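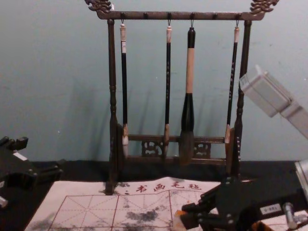 Brush rack, practice felt and both grippers at the chest camera height.

How to compare two gripper finger sets with a calligraphy brush rack

If you need to choose fingers for a two-arm table setup, a block and a cup will not tell you much. Almost every finger can pick a block. I prefer a hanging brush. It is thin and light, it swings when you touch it, and it must come off a hook and go back on the same hook. The bristles must also stay free of the jaws.

This page explains how I do the comparison between the Grimberg soft pads and the Zavham hard pads. The same steps can be used for other fingers, if both sets fit on your gripper without changing the mount.

What you need

- two arms with parallel grippers, already calibrated to the table
- a brush rack with hooks, heavy enough that it does not walk when it is pulled
- brushes of different thickness
- a practice mat with a printed grid
- a chest camera and a head camera
- the finger sets you want to compare
- a notebook, or a sheet with one line for each try

Step 1. Place the rack

Put the rack in the middle, near the wall, so that both arms can reach the top bar. The mat goes in front of it and the upper edge of the mat comes to the base. A plain wall is good, because a thin black handle is easy to find on it. Be careful with shadows. The brushes throw soft shadows on the wall, and in my first settings the detector took a shadow for a handle. I moved the lamp until the shadow fell clearly to one side, then I did not touch it again.

Step 2. Choose the brushes

Use at least one slim brush and one thick brush. On my rack the third brush from the left is much thicker than the others, and its lower part becomes wide before the bristles. With the slim ones the question is if the fingers close fully and evenly. With the thick one the question is if the jaws open enough to go around it without pushing it away.

Hang them in the same order every time. Write the order on the sheet.

Step 3. Set the speed and the force

Set the closing speed in the Nurero controller before you mount the first finger set, and keep the same value for the second. If you change force between sets, you compare the force and you learn nothing about the pads. I start low and raise it one step at a time until the slim brush does not turn in the jaws when the wrist tilts.

Take the final value with the set that needs more. The other set will then be a little too strong, but it is the same for both.

Step 4. Run the hook test

One try is this: approach, close on the handle, lift until the loop is free from the hook, hold for 2 seconds, hang it back, open, go away. Do 13 tries for each brush and each finger set. Use the right arm for the brushes on the right and the left arm for the brushes on the left, so that no arm crosses in front of the rack.

Mark a try as good only if the brush is on the hook again and the rack did not move on the mat. I count a second attempt at the hook as a fail. You can be softer than me, but decide it before you begin.
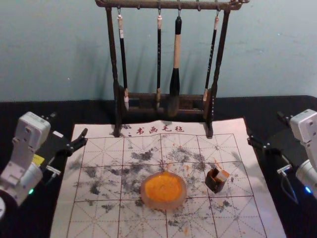
Ljubljana, October

Step 5. Add the dish and the small container

For the second part, put a round dish with color near the center of the mat and a small square container to the right of it. My dish has bright orange in it, which the head camera finds without any trouble. Now the arm has to bring the brush from the rack to the dish, lower the tip over the color, and return it.

Check the cables at this moment. The approach to the dish is lower than the approach to the hook, and a cable that was fine in step 4 can touch the table. Leave a loop with enough length for the full wrist turn.

Expect stains on the mat. The printed grid is useful also when it is dirty: I read from the head camera in which square the tip arrives, and I write the square on the sheet. For this purpose a ruler is too slow.

Step 6. Compare the cameras

Save both views for each try. From the chest camera I judge the height of the grip on the handle. From the head camera I judge the position over the mat and the distance between the two arms. When the two views do not agree, I look first at the camera calibration and only after that at the fingers.

What I found

The soft pads lost 7 tries in the hook test, almost all with the slim brushes, where the handle rolled a little during the lift. The hard pads held the handle straighter, but they were worse at hanging back, because a small error in angle goes directly to the hook. Over the dish I saw no difference that I would trust.

For now I keep the soft pads on the left and the hard pads on the right. The Stojanović pads with a groove are ordered and I will add them to this page when I have the same number of tries.

If you make a longer test, inspect the pads after 500 closings. A worn edge is easy to feel with a fingernail before it is visible.

Ermira Vidmar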